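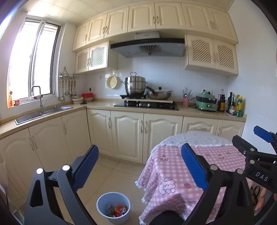 What has changed in the new Fiminari release? Mostly the planner, which now works out a new path while the arm is still moving, so you don't get that long pause every time something shifts.

I've been waiting for this one since spring, so I grabbed it the minute it went up on 23 Jun 2025! Tín Đặng, who looks after the planning code at Peltach, told me the team replayed 1,607 recorded kitchen runs through the old version and the new one before they were happy. Replanning used to take 900 milliseconds on their test machine and it's now down to 200 (I had to ask him twice).

There's a nicer log viewer as well, and you can finally scrub back through a run and see what the planner thought it was doing. I love that bit. Arturo Gatti is less keen on the new settings file – nine of his old options have been renamed – but there's a script that converts them for you.

Trureo users will have to wait a little longer, as that plug-in is still being tested. Everyone else can update from the usual download page.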